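Teaching a robot to change its mind
May 14, 2021

When Radwa Bouazza was a graduate student, she spent most of one April watching a robot arm reach for a mug and miss it. It missed by the same small amount every time, closed its fingers on nothing, lifted the nothing carefully into the air, and set it down in a bin. Then it went back and did it again.

"It was so polite about it," she says, laughing. "It did every step. If you had covered the table with a cloth and only watched the arm, you would have thought, what a lovely job. And I remember thinking that the problem wasn't really the miss. I miss things all the time, I missed my coffee this morning. The problem was that it carried on."

That thought has stayed with her through a degree, a couple of moves, and a good many cups of tea, and it is at the heart of the work she now leads at the Divholm lab, where she and a team of 5 have spent the past year on a method they call Helta. We talked over video for the better part of an afternoon (I had asked for half an hour, and I apologize to whoever had the next slot on her calendar). She talks with her hands, and more than once she picked up whatever was on her desk, a stapler, a tape dispenser, to show me what a good grip is and what a bad one is.

Most systems that learn to pick things up, she explained, do their thinking at the beginning. The robot looks at the table, chooses a spot to grab, and goes. There may be a second look once the object is in the air, but in between the arm is mostly following through on a decision it has already made. Helta asks it to keep deciding. All the way through the reach, the squeeze and the lift, a small network is guessing how likely the grasp is to hold, and when that guess drops below a line the team has set, the arm eases off, backs up a little and chooses again.

"People hear that and they say, well, sure, of course you would do that," Bouazza says. "And I agree with them! It's what you do when you pick up a wet glass. But to learn it, the robot needs to see an awful lot of grasps that are going badly and haven't gone wrong yet. That in-between part is where all the information is, and it's very short, and in most of the data people collect it gets thrown away."

So the team set out to collect it on purpose, and they did that in simulation. Their simulator setup is called Flonero, and it was built mainly by a former member of the group before Bouazza arrived. She speaks of it the way some people speak of an old family car. It has its moods. It once let a box sink gently through the table over the course of a lunch break. But it lets the team stop a grasp in the middle, save everything about that moment, and then start it again 200 different ways, with the fingers a bit higher, or the object a bit more slippery, or the wrist turned a hair to the left.

"You can't do that in the real world," she says. "In the real world the can is on the floor and it has a dent in it now."

The objects are groceries, for the most part. I asked her why, expecting something technical, and she did give me something technical, about cylinders and boxes and rounded edges and how each shape fails in its own way. A tall can tips. A short can slides out from under you if you come at it too high. A carton can look wonderfully stable until you take it by one corner. But then she put the stapler down and said that she also just likes them.

"I grew up over a shop," she says. "My uncle's shop. I stocked shelves before I could see the top one. So for me a can of soup is a very friendly object to work with, and when I'm looking at the same few things for months, I would like them to be friendly."

The main study used 2,328 of these interrupted grasps, which she admits is small compared with what larger groups work with. She is proud of it being small. Each one branches into all its restarts, so the network sees the same moment turn out well and turn out badly, and she believes that this contrast does more of the teaching than sheer volume would. In the tests that followed, run on arrangements the network hadn't seen, the arm with Helta dropped fewer objects than the same arm without it, and the difference was largest for items that had ended up tilted between the fingers.

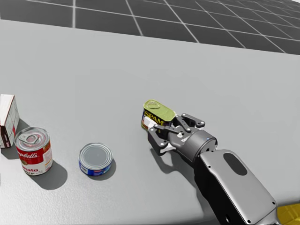
A tilted SPAM can in the simulated gripper, with soup, tuna and a carton to the left.

Tilted grasps turned into the favorite topic of our conversation, I think for both of us. The old approach, she says, treats a tilt as either fine or a failure, and the trouble is that it can be either one. A can that is leaning may be settled there, quite content, and all the robot has to do is lift slowly and leave it alone. Or it may be on its way out. To a single snapshot those two look nearly the same, and it takes a bit of history, a few moments of how the contact has been changing, to tell them apart.

"The first version was a terrible worrier," she says. "It let go of everything. You would see it get a perfectly good grip and then - no, no, I'm not sure - and it would put the thing back and start over. We had one run where it tried the same box for 60 attempts and never lifted it once. I felt for it. I'm a bit like that with emails."

What cured the worrying, or most of it, was adding a cost for letting go. It was suggested by Rahman, a colleague in the group, who had been sitting at the back of a meeting and hadn't said a word until then. Every time the arm backs out, it pays a little, so it has to be fairly unhappy with its grip before a second try is worth the trouble. The size of that cost took weeks to tune, and Bouazza is candid that she would like to see it learned in the future. At the moment it is a number that somebody typed in.

There are other things she wishes were further along. The contact model in Flonero is kinder than real friction, and soft packaging is barely handled at all. A bag of rice is, in her words, "a whole other career." The first trials on a physical arm are only now being planned, and she wouldn't be drawn on how she expects them to go, beyond saying that she has bought a lot of soup.

I asked whether the method might be useful beyond picking up groceries, and she thought about it for long enough that I checked my connection. She can imagine it in any job where a robot holds on to something for a while and conditions change, such as turning a valve, or handing a tool to a person. She is wary of promising it. But she did say that she would like robots in general to be less embarrassed about starting over, and then she picked up the tape dispenser again, by the wrong end, and showed me what she meant.

COMMENTS (4)

gripfinger_dan
Nice piece. Is the threshold the same for every object, or does it depend on the shape? We had the worrying problem too and ended up with separate ones for boxes and cans, never felt great about it.

Marguerite L.
My grandson sent me this. I don't follow all of it but I enjoyed the part about the mug very much, and the uncle's shop.

tmk
Would have liked more on how they pick the moment to interrupt. If it's uniform over the trajectory, most of the samples would be plain reaching with no contact at all.

oldpalletizer
Worked with arms for years in a bottling plant. Ours carried on after a miss too, all night once. Good luck with the rice.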